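Sodidik Home Help > Laundry and Folding

Black tees go into a ball the second I pick them up. How do I fold them so they stack?

Posted by Urkden

I've got a drawer 40 cm wide and I'd love to file my shirts upright in it, but the dark ones beat me every time! I can't find the shoulder seams, and by the time I do, the whole thing has slumped. Any tricks welcome, I'm folding again Friday.

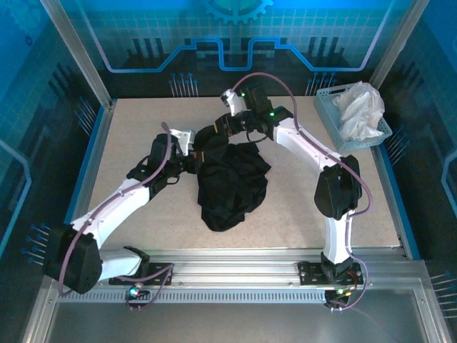

Nambiar

Oh, I love this one! Dark shirts are all about the first grab. Pinch both shoulders, let the body hang, give it a good shake and only then lay it down. The black cloth on the table is still bunched up with its folds hanging loose, and if you start folding from there you'll just press the creases in. Keep your whites apart as well, like the white one in the light blue basket, so lint doesn't travel. After that it's 3 folds: side, side, then up from the hem.

Wostora

Just buy hangers. Works for me.

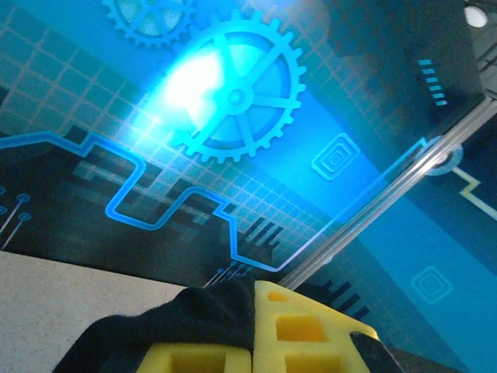
Sodidik Regular 79

Light colour under dark fabric is my favourite trick! Spread a pale towel or use a pale bench and the sleeves and hem show up beautifully. A pale speckled tabletop like that one would do the job nicely, whereas the dark navy parts of the backdrop are the sort of colour a black tee would vanish into. I got 21 shirts into one drawer this way and I'm still chuffed.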